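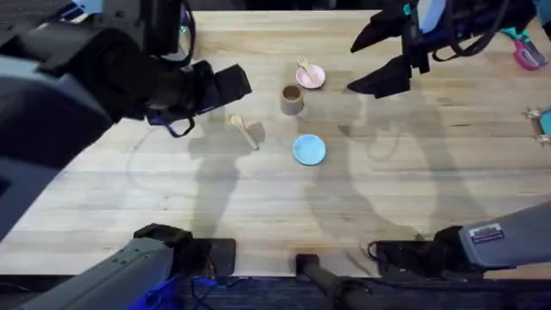
# Tisside Table Set

Welcome, and thank you for taking an interest in our little pile of tabletop examples! Tisside is the part of the Stillby project where we teach a pair of arms to handle small dishes and spoons by showing them how, over and over, until we have enough good runs to train on. The training code lives in Lencho, so please look there if that's what you came for.

*Last edited 16/04/2018*

## What's in it

There are about 1000 runs in this release. Each one is a single try at a short job with cups, plates and wooden spoons, done by a person steering the arms from start to finish. Every run folder holds:

- `arms.csv` - joint positions for both arms, plus how far each gripper is open
- `table/` - pictures from the fixed camera
- `wrist/` - pictures from the wrist cameras
- `note.txt` - the job in plain words, such as "put the spoon on the blue plate"
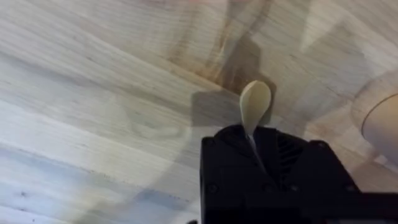 Spoons took us the longest to get right, I have to say. A thin handle lying flat on a table is a fussy thing to pick up, and we kept plenty of slow, wobbly grasps in the set (along with the second tries) so that a learner gets to see how a person recovers from a bad start. If you only want the clean ones, filter on `retry = 0` in the index file.

## Good to know

We move the dishes by hand between runs and try not to fall into habits, but we're only human and the middle of the table gets more than its share. The lamps throw strong shadows from the arms, and we left those alone. Clocks on the table and wrist cameras can drift apart by up to 2 frames, so do line them up with the times in `arms.csv` before you train - the Lencho loader does this for you.

## Using it

Sturken hosts the files, and you're welcome to use them for research and teaching. We hope to add more cup runs in July. If you find a run with the wrong note attached, please open an issue with the folder name and we'll gladly fix it!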